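Isum Sit-Stand Stool, One Summer Later

I bought the Isum in May, after my old office chair gave up its gas cylinder with a long sigh in the middle of a phone call. I wanted something I could perch on at a raised bench. The Isum is a padded seat on a pole, with a weighted base that tips a few degrees in every direction so that your legs stay busy. It cost me $599, a sum I have decided to think of as the price of knees.

Assembly took 18 minutes and one Allen key. The manual is a single sheet of drawings in which a cheerful bald figure does everything with one hand. I needed both, and a foot.
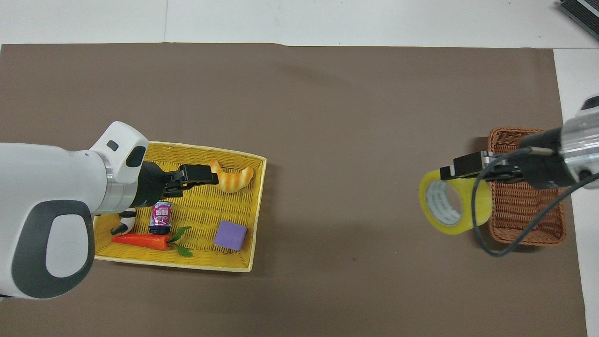
The first week was bad. A stool that tips asks you to sit up straight, and my back had been living quite differently for years. I slid forward, hooked my heels on the base, slid back again and ate lunch standing up out of spite. By the third week I had stopped noticing the tilt, and by the fifth I was swiveling around to talk to people like a host on a late-night show.

The height lever is the best part. It's a wide paddle under the right side of the seat, easy to find without looking, and the column moves slowly enough that you don't get launched. I had a Plavent before this with a lever the size of a guitar pick, and going down on that one was like missing a stair.

The fabric is less of a success. Mine is the color the company calls Oat, and it has collected every crumb and coffee drip of the season. The cover doesn't come off. Wiping it with a damp cloth moves the stain to a new location, where it seems happier. Get the gray.

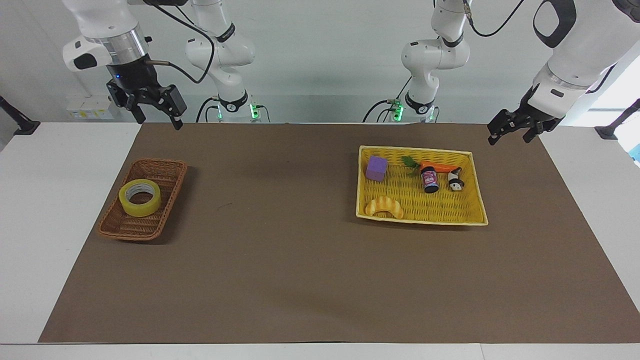

Noise: none at first, then a small click from the base when I lean left. I wrote to Isum and got a polite reply asking me to tighten the collar. I tightened the collar. It still clicks, though in a lower key.

On price, the Nägeli version has a removable cover and a nicer finish on the pole, and runs to $1,773, for which I would expect it to take my calls. The Tavdale is $800 and sits somewhere in the middle, but its base is so wide that I kicked it on every visit to the showroom.

Would I buy the Isum again? Yes, in gray. It's a good seat for two or three hours at a stretch. Past that I go and find a regular chair with a back on it and sit there like a sack of flour until I feel better.

Four stars. I took one off for Oat.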